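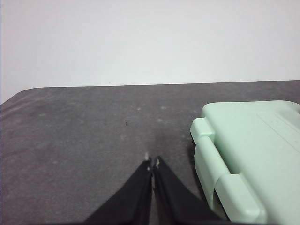 Work Table and Room Check, Back Room, Drundmont Building
Checked by: Rok Đorđević
Month: January
Started 4:10 pm, done a bit after 5

Marks: OK = fine, FIX = needs doing, WATCH = look again next month, N/A = skip

1. Table surface
WATCH
Dark gray top, matte. Small pale flecks on it, some light streaks, one smudge over on the left. Looks like lint or dust to me. One tiny black speck near the middle too, no idea what. Lint roller first, then damp cloth if the smudge stays. No spray cleaner please, the last one left rings.

2. Table edges and corners
OK
Back left corner is rounded, good, thats the one people walk into. Ran a hand along the front and both sides, no splinters, nothing lifting. Keep the covering flat at the back when you wipe.

3. Table level and wobble
WATCH
Slight rock if you lean on the front right. Put a folded card under the foot for now. Need a proper pad – Stomberg sells them in packs of 16, we need one, so maybe ask upstairs if they have a spare before ordering.

4. Wall behind table
OK
Pale gray-white, smooth, nothing hung on it over the table and lets keep it like that. No shelf above head height where people lean in. If anyone wants hooks put up talk to me first.

5. Power and cords
FIX
No outlet on the bit of wall behind the table so the cord runs from the side wall. Cord cover has a gap by the door, a foot could catch. Taped for today. Tape is not a repair. New cover length on the list below.
Power strip tested, switch works, label readable. Not daisy chained (it was in the fall).

6. Green case
OK
Stays on the table, right side. Fine where it is as long as it isnt near the front edge. Pale patch on the table close to it, same dusty stuff as item 1. Lift it when you wipe, don't wipe round it.

7. Floor and walkway
OK
Clear from door to table. Measured the gap at the narrowest, 50 inches, plenty. Mat inside the door lies flat again after we turned it.

8. Lighting
FIX
One tube over the door flickers. Not bad enough to close the room, bad enough to give you a headache. Kelmendi were called, waiting on a time. Rest of the tubes fine.

9. Fire extinguisher
OK
Hallway, left of the door. Gauge in the green, pin in, tag current. Someone had a coat over it. Moved the coat.

10. First aid kit
FIX
Short on the medium bandages, supposed to be 12, found a lot fewer. Eye wash in date. Scissors gone again, please bring them back, no questions.

11. Heater
OK
Off and unplugged at time of check. Truken unit, feet on tight. Keep it well away from the table, the covering up there is soft stuff and I dont want to find out how it does with heat.

12. Door and exit sign
OK
Closes by itself, latch catches. Sign lit.

13. Storage closet
N/A
Locked, no key on me. Will do with the next one.

Comments
Better than last time overall. Dust is the main thing – it shows up on the dark top straight away so a quick going over at the end of the day would save alot. Asked whether we can replace the table covering, answer was not this year, budget for the whole floor is 3,000 and the lights come first. Fair enough.

To do
– lint roller, then damp cloth, table top (whoever closes)
– cord cover by door (Rok)
– chase Kelmendi re tube
– bandages, scissors
– foot pad, front right
– closet key

Signed R. Đorđević
Copy on the clipboard by the door, old sheets go in the binder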